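Clearing a gripper that stops half closed

Our kitchen arm at Keton had this fault twice in August. The fingers closed part of the way, the controller showed code 891, and the arm stayed where it was. Demyd Hordiienko and I wrote down the steps that worked for us.

1. Press the stop button before you put a hand near the fingers. Do not trust the pause command – it keeps the motors under power.

2. Wait 40 seconds, then switch off the supply.

3. Look at the cables by the wrist. Ours had a loop pulled tight, and the connector was half out.

4. Push the connector in until it clicks, and give the cable more slack.

5. Switch on and run the home routine with no object in the fingers.

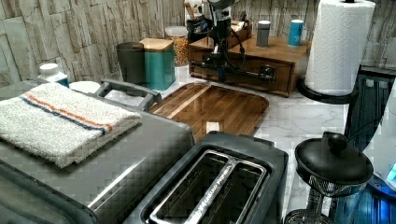 The first real test must be slow. Set the speed to the lowest level and send the arm to one easy point. On a crowded counter I choose the way in from above, as with the wooden organizer behind the cutting board, so that the cables do not sweep over the glass jar. Keep your hand on the stop button. If 891 comes back, change the wrist cable before you try again.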